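Rustow Home Tidy Kit: Our Rental Page and My Notes After a Season With It

Print this page | E-mail this page

Last updated: 31 March 2021

We get more mail about the Rustow than about anything else we rent out, so I finally sat down and put everything on one page. I've been running one myself on and off since August (first at my own place, then in the furnished apartments we look after) and I have opinions!

The short version: it's an arm on a rolling base with a two-finger gripper, and it picks up soft stuff. Shirts, towels, throws, socks if you're patient. You tell it where the hamper is and which pieces of furniture it's allowed to reach over, and off it goes. It won't fold anything for you. Menis sells a folding station that's supposed to work alongside it, but we don't stock that one and I've only played with it for an afternoon, so I'll keep quiet about it.

What comes in the case

The arm and base, the Omotell gripper with its small wrist camera already mounted, the charger, a tablet with the app installed, and 2 spare sets of finger pads. You also get a roll of floor stickers for marking the parking spot. Please send the leftover stickers back with the kit, they cost more than you'd think.

The gripper

I'll be honest, I was all set to pay extra for the suction hand until I tried it on a sweater. Fingers are so much better for clothes. These ones taper toward the tips, so they can get in under a sleeve or a fold without shoving the whole thing across the couch, and the pads have just enough bite to hang on to cotton. Slippery fabrics are another story. A satin pillowcase will slide right out unless the arm grabs a big bunch of it, and then it looks like it's carrying a dead bird.
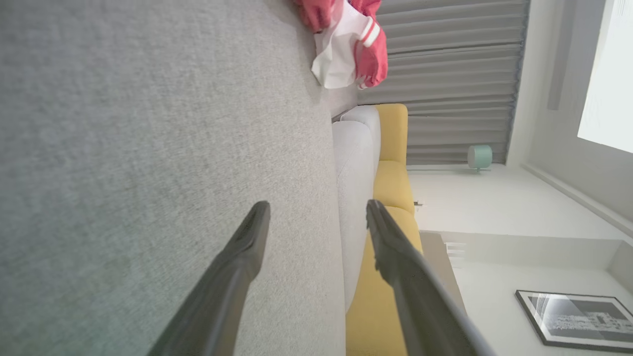
Sofas are where I've spent most of my time with it, and where I'd tell you to start too. People drop a jacket over the back or leave it bunched up at the far end, and the arm has to reach across all that upholstery to get to it. Set the approach height a little higher than the app suggests! The default is fine on a firm seat, but on anything squishy the fingers press in before they close and you end up pinching the couch. It never tore anything on me. It did leave a little dent in a cushion that I had to fluff out by hand.

Color matters more than I expected. Something bright on a plain, pale sofa is easy for it, and I'd do your first practice runs that way. Gray on gray is hard. If you've got a heathered fabric and you own a lot of heathered T-shirts (guilty), go into the settings and turn on the slow scan, which takes a second look from a different angle before the arm commits to anything. Sunny windows can throw it off as well. I usually pull the curtains halfway and it behaves.

Setup

Give yourself an evening. The instructions say 20 minutes and I'm sure somebody at the factory can do it in 20 minutes. The base needs a flat floor and a clear lane 18 inches wider than it is, and you'll want to walk the route first and pick up chargers, dog toys, all of that. Then you teach it the furniture, one piece at a time, by drawing around each one on the tablet. Things you don't want touched, like lamps and picture frames, go on the keep-out list. Do the keep-out list before the first run. Ask me how I know.

Two things I'd change

The app logs you out constantly, and when it does, the arm just stops wherever it happens to be until you sign in again. And the carrying case has one handle, on the short end, so getting it up a staircase is a two-person job with some swearing.

Renting one

Our rental period is 14 days and you can add a second one if nobody else is waiting. Pickup and drop-off are at the Győri Street counter, around the back by the loading door. Bring a car with folding seats, the case will not go in a regular trunk. If you're comparing it with the Menis arm, we can have both out for you to try in the showroom, just write ahead so I can charge them up. Bring something from your own laundry pile, too. The demo towels are very well behaved and yours probably aren't.

Finger pads wear out and we don't charge for those. Lost tablets we do charge for.

Print this page | E-mail this page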